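How to Clean and Re-level a Glass Lazy Susan

Posted 08/03/2018 in Tables & Dining

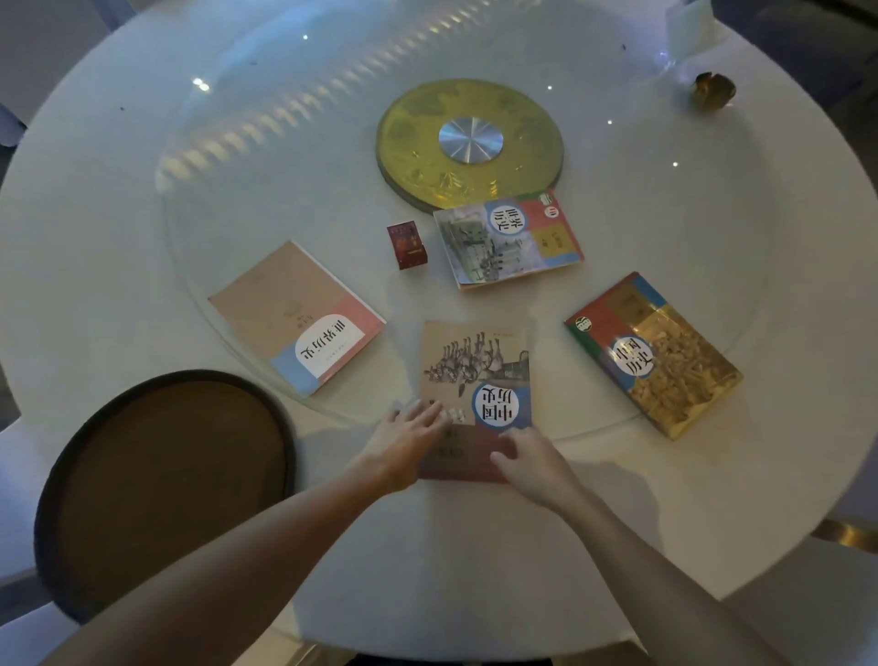

A glass turntable is sold as a thing for sharing dinner and spends most of its life as a shelf. Ours has carried mail, batteries, half a jigsaw and, for one long December, a ham. The trouble is that it turns so easily you don't notice the weight creeping up until it starts to grumble. History textbooks are a good example: two copies of 世界历史 (World History) spread out on the glass near the gold disc look harmless enough, but civilization is heavy, and when it's all parked on one side of the hub the bearing takes it personally.

What you need

Two microfibre cloths, dish soap, white vinegar, a soft toothbrush, a small spirit level, a few cotton swabs and a second adult. I use a Birard cloth for the glass and an old T-shirt for everything else.

Step 1. Clear the glass

Everything comes off. This includes the small decorative box you have stopped seeing. Put it all on a chair, where it will stay until company comes.

Step 2. Lift, don't slide

Check how yours is held before you heave. Some tops simply rest on the bearing, some are screwed down through the centre, and a few have a cap that unscrews by hand. If there's a fastener, undo it. Then lift the glass straight up with one person on each side and lay it on a folded blanket. Do not stand it on its edge against the wall "just for a minute."

Step 3. Wash the glass

A drop of dish soap in warm water, wiped on and wiped off. Follow with vinegar and water in equal parts if there's a film of soy sauce vapour on it, and there will be. Do the underside too. It has been collecting crumbs since the day you bought it.

Step 4. The centre

Gold-coloured discs are often a thin finish over something less glamorous, so keep the vinegar well away. Use a barely damp cloth, then work the toothbrush gently along any embossing. Brushed metal should be wiped along its lines. I went across the grain once with a scouring pad and now own a very shiny reminder.

Step 5. The bearing

Spin it by hand and listen. A soft whirr is fine. Gritty means swab out the fluff and give it a little Skakum dry lubricant. Skip the cooking oil, whatever your uncle says. It goes gummy by winter and you'll be back at Step 1.

Step 6. Level it

Lay the spirit level across the table itself first, then turn it ninety degrees and check again. If the table is off, put felt pads under the low leg. The Lamow ones come in a pack of 77, enough to see you through several tables and possibly a divorce. Lower the glass back down, refit the fastener snugly and test with a slow spin. It should coast to a stop without drifting back.

Step 7. Reload with some restraint

Spread the weight evenly around the hub and keep the heavy things in close. Hardcovers and hot pots can sit opposite each other. Leave a hand's width of bare glass at the rim, or the first person to reach for the rice will launch something off the far side.

If it still wobbles after all that, the bearing is probably worn. Measure the old one before you order.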